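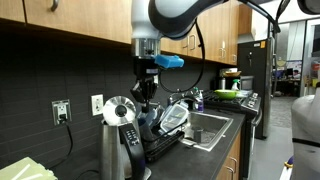 What kind of water makes the best black tea?

Fairly soft water with a little mineral in it. Very hard water leaves a film on the cup and dulls the flavor, and distilled water makes tea that tastes thin.

Home Forums New Posts Members Search Log In

Everyday Tea > Water and Brewing > Moved to a hard water town, help my tea!

slowsteeper
August 26, 2018
Hi all! We moved to Dunedmont this summer and I love everything about it except what it has done to my morning cup. Same leaf, same pot, same mug, and now there's an oily-looking skin on top that breaks up into little plates when I stir. It tastes flat too, kind of like tea that sat too long. I drink mostly Assam and a smoky blend from Hafþórsson that I've been ordering for years (if you haven't had it, oh my goodness). Is it the water? And if it is, what do you all do?

tinpotter
Welcome to the scum club! Yes, it's the water. The film is calcium meeting stuff in the tea. It's harmless. A squeeze of lemon will clear it right up, though I guess you don't want that with a smoky tea and definitely not with milk.

A jug filter is the easy fix. Change the cartridge when they tell you to, or even a bit earlier where you are.

harken_hill
I'm going to disagree with the jug filter. I had a Harken jug for two cartridges and could not taste any difference, and my test strips barely moved. What worked was bottled spring water with a low mineral number on the label. Read the back, not the front. They all have mountains on the front.

tinpotter
harken_hill, were you testing right after you put in a fresh one? Mine does great for the first few weeks and then fades. I agree they don't last as long as the box says. But buying bottled water for every cup of tea? I drink a lot of tea. I'd need a forklift.

harken_hill
Fresh out of the box, yes. And I only use bottled for the good leaf. The breakfast stuff gets tap water and milk and I don't fuss.

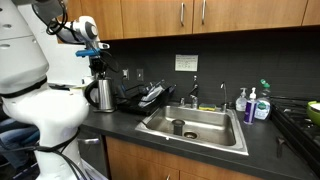

Stainless steel electric kettle, black handle and base

gongfu_greta
Before you buy anything, descale your kettle! Everyone skips this. Mine had a crust on the bottom like a coral reef and my tea had tiny white flakes floating in it. Fill it partway with equal parts white vinegar and water, bring it up to a boil, switch it off, let it sit a good while, then rinse it a bunch of times. Citric acid works too and doesn't make the house smell like pickles. I do it every 10 days and it's become a weirdly satisfying little chore.

Also, empty out the old water in the morning and start with fresh. Don't keep topping it off.

wokby
Does every 10 days really help the taste, or just the kettle? I've gone from January until now without descaling and my oolong is lovely. Maybe my water is just nicer than yours, haha.

gongfu_greta
Could be! I'm on well water and it's brutal. The flakes were my main complaint, so for me it was worth it. I wouldn't tell someone with soft water to bother.

mugs_and_mittens
Nobody has mentioned blending yet. I mix my tap water half and half with distilled from the grocery store and it's wonderful, super cheap, and you can nudge it either way until you like it. Straight distilled was awful, by the way. Tasted like a hot, wet paper bag. But half and half made my Darjeeling taste like I remembered it from before we moved. I was so happy I made a second pot and then couldn't sleep.

harken_hill
Okay, that is a better idea than mine. I may have to try it.

slowsteeper
You people are the best! I looked inside the kettle and yep, coral reef. Citric acid is on the shopping list, plus a gallon of distilled for the mixing trick. I'm still curious about the jug, so I might borrow one from my neighbor before I spend money on it. Is half and half the right place to start with a smoky tea, or should I go softer?

mugs_and_mittens
Start at half! Make a small pot each way and taste them side by side, same leaf and same time. Smoky teas are pretty forgiving. Go a touch shorter on the steep too, softer water pulls more out of the leaf than you're used to now.

Page 2 of this thread | 58 replies | 2,651 views

Contact Us | Copyright Everyday Tea Forums | Back to Top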